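Notes for session 2 — who gets to remove a mayor?

Hello again. I promised I'd write up the recall material properly after I galloped through the last twenty minutes, so these notes cover the Carkville case and a bit of the background you'll want for the seminar with Annag. Bring the Szekeres chapter too (the short one, on local executives, you can skip the tables).

## Three routes out of office

A mayor who doesn't want to go can usually be pushed by one of three bodies: the council, the courts or the voters. What I find interesting is how often people muddle them up. When a newspaper says a mayor has been "suspended", I always want to know who did the suspending and what rule they were using!

- **The council** can pass a motion of no confidence. In Carkville this needs two-thirds of all sitting members, and that means all of them, including anyone who stayed at home with a cold that night.
- **The courts** can suspend someone facing a criminal charge, but only if a prosecutor asks. A judge can't wake up one morning and decide to do it.
- **The voters** can sign a petition and force a recall ballot. It's slow, and it costs money, and I'm rather fond of it.

Please keep suspension and removal apart in your essays. A suspended mayor is still the mayor. The salary carries on, the deputy signs the letters, and if the suspension is lifted everything goes back to where it was.

## The Carkville case

Ziad Daher had been mayor for one full term and part of another when the street lighting contract came out. The work went to a firm called Alteck without an open tender, and a rival bidder, Trunano, complained to the regional auditor in July. The auditor's letter was fairly mild. It said the paperwork was incomplete and asked for an explanation within the month, and I suspect that if Daher had sent one we wouldn't be reading about him now.

He didn't reply. Suha Khoury, who led the opposition group, put down a no confidence motion and lost it. Look at how the vote fell, though: several of the mayor's own side abstained, and under the two-thirds rule an abstention works exactly like a vote in his favour. They could tell their constituents they hadn't backed him and keep him in his job all the same. (This comes up in the exam more or less every time, so do make sure you follow it.)

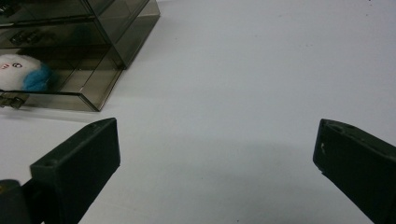 ## The petition, and the argument over 193 names

Khoury's group then went for the recall. The threshold was 740 valid signatures and they handed in more than enough, or so they thought. The clerk struck out 193 of them on the grounds that the addresses didn't match the electoral roll, and that left them short.

Lina Haddad, acting as their lawyer, asked the district court for an order putting the names back. Her point was simple. The recall law says a signatory must be *a registered voter*, and it says nothing at all about the address being up to date. Someone who moved two streets away in spring is still registered. The clerk's side answered that without a matching address there was no way to check who had signed, and I do think there's something in that.

Judge Nabil Hattar went halfway. He restored the names where the voter could be identified by date of birth and left the rest out, which was just enough to get the petition over the line. Daher appealed, the appeal was refused, and the ballot went ahead.

He survived it, by 398 votes. I've had students tell me this makes the whole business pointless, and I'd push back on that — the lighting contract was re-tendered before polling day, and it's hard to imagine that happening without the petition.

## For the seminar

Have a think about these before you come. Rough notes are fine.

1. Should an abstention count the same as a vote against the motion? What would change if the rule were two-thirds of those voting?
2. Was Hattar interpreting the recall law or quietly adding to it?
3. Does a mayor who wins a recall ballot have a stronger mandate than before, or just the old one?

Annag Nisbet is taking the first half and I'll join you for the second. If you're stuck on the Szekeres reading, start at the section on deputies and go back to the opening afterwards.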